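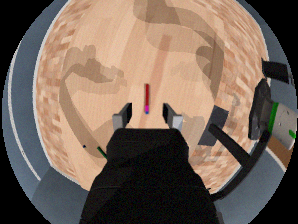 Fig. 4. Simulator, wrist view: gripper open, red stick just beyond the fingers, in line with the gap.

Section 4: Your First Pick in the Simulator

Welcome to the fun part! By now you've installed the Kemano simulator on your club laptop and loaded the two-arm table. In this section you'll line up the gripper with the stick, close on it, and lift (and yes, you can mess up as often as you like, it's a simulator!).

1. Open the practice file called Wurngate and press Reset.

2. Switch to the wrist view. The picture is round with black corners, and the gripper body fills the lower part. Compare your screen with Fig. 4.

3. Open the fingers all the way with the O key.

4. Nudge the arm left or right until the stick stands in line with the gap between the fingers. Tap the arrow keys, don't hold them down!

5. Set the speed to 17 and move forward in small steps. Stop when the stick is between the finger pads.

6. Press C to close, wait for the grip light in the side panel, then press U to lift.

7. Save your run with your team name and a number, like Buditz 23.

Note: The dark curvy patches on the tabletop don't matter for this task. Steer by the stick.

Note: Straight lines bend near the rim in this view, so do your fine lining up close to the center.

Caution: The second arm is on the right side of the table. Keep your swings small on that side. If the arms touch, the run ends and you'll have to press Reset.

Caution: Don't set the force limit above 3000. The stick will shoot off across the table, and the run won't count for the October challenge.

Got a clean lift? Fantastic! Show it to Maëlys Gaillard or Évan Courtois and they'll unlock Section 5, where both arms get to move.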